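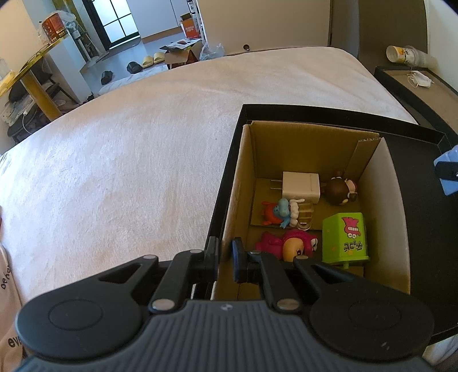 A box of small toys and household odds and ends in a bedroom, with a white charger toward the back.

About Takau

Takau is a home organizing service for people who live in small spaces. We work with students in residence halls, tenants in studio apartments, and families whose children share a bedroom. Our work is limited to the belongings that larger moving and storage companies seldom handle piece by piece: figurines, chargers, clips, dolls, desk supplies, and the many other small articles that gather on shelves and bedside cabinets.

The company was founded by Ifigeneia Mavromatis and Sheldon Cormier, who had managed student housing for a number of years before opening the first office on Jandholm Street. Ms. Mavromatis directs client services. Mr. Cormier is responsible for training and for the written standards that every organizer follows.

Our Approach

Each appointment covers one room and is attended by 2 organizers. Sorting takes place in the room itself, generally on the bed or a desk, where the client can see every article before it is packed. Toys and collectibles are placed in an open cardboard box. Chargers and adapters may share that box during sorting and are moved to a labeled pouch before it is closed. Paper goods are packed separately.

Takau does not discard property. Articles that a client no longer wishes to keep are set aside in a second container and remain with the client at the end of the appointment. A child's belongings are sorted with the child present whenever the family permits — in our experience, a seven-year-old has firm views on which figures belong together.

A standard appointment lasts 90 minutes. A written list of the contents of each box is left with the client, and a copy is kept at our office for 3 months in case a label is lost.

Residence Hall Program

Our residence hall program is supervised by Mackenzie Ross and serves 200 rooms each year, most of them at the close of the spring term. Students may reserve a place through their housing office beginning in October. Boxes and dividers are included in the fee. Furniture, bedding, and large appliances are outside the scope of the program, although organizers will clear desks and cabinet tops on request.

Our Staff

All organizers are employees of the company and complete a period of supervised work before attending appointments on their own schedule. Amrit Beaulieu coordinates appointments and answers general inquiries. Alun Foulkes maintains our supply room and receives returned boxes, which are inspected and used again where their condition allows.

The office is open to visitors from 9:00 a.m. to 4:30 p.m. Clients who wish to return boxes may do so at the side entrance during the same hours.

Last updated: October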